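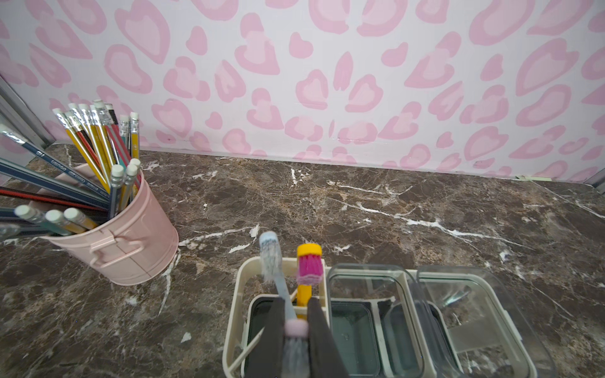
Verna Villanueva is late, and when she does come in she's carrying a rucksack, a wet dog lead and no dog. "He's in the car," she says, "he's had enough of people today." Then she orders a cheese toastie and asks whether I mind if she takes her boots off. I don't mind at all!

We're in Wamton to talk about walking, or more exactly about the Grullden Way, which she finished in May after a couple of years of doing it in bits. It runs from here over the moor to Odov, and she has written a little book about it (only 500 copies, and the first 600 words are about socks).

"I wasn't a walker," she tells me. "I'd go to the shops and back. Then my sister moved up to Odov and I don't drive on motorways, so I thought, well, how far is it really?"

Quite far, as she found out on the first stretch. She'd packed a tin opener and forgotten the tins. She got lost twice before lunch, the second time in a field she could see her own car from.

"I sat on a wall and ate a whole malt loaf," she says. "No butter. I was so cross. And then this curlew went up right next to me and I thought, all right, I'll give it another hour."

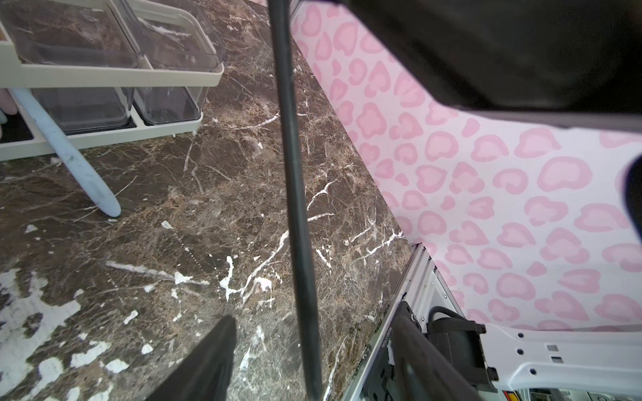

The other hour turned into the rest of the day, and she was back the next weekend with better socks. I ask about the bad bits and she goes straight to Sorensen Edge, where the path climbs 2000 feet and the wind comes at you sideways — she did it on her hands and knees for a while, singing hymns.

"I'm not religious, I just know all the words."

What about the people she met? Mostly farmers, she says, and one very chatty man with a flask who walked with her for miles and never told her his name. He's in the book as Flask. She'd love him to read it, although she's a bit worried about what she said about his shorts.

Her toastie has gone cold by now and she eats it anyway, looking out at the rain. She wants to do the whole route again, the other way round this time, starting from her sister's front door.

"It'll be downhill," she says. "Well, some of it will."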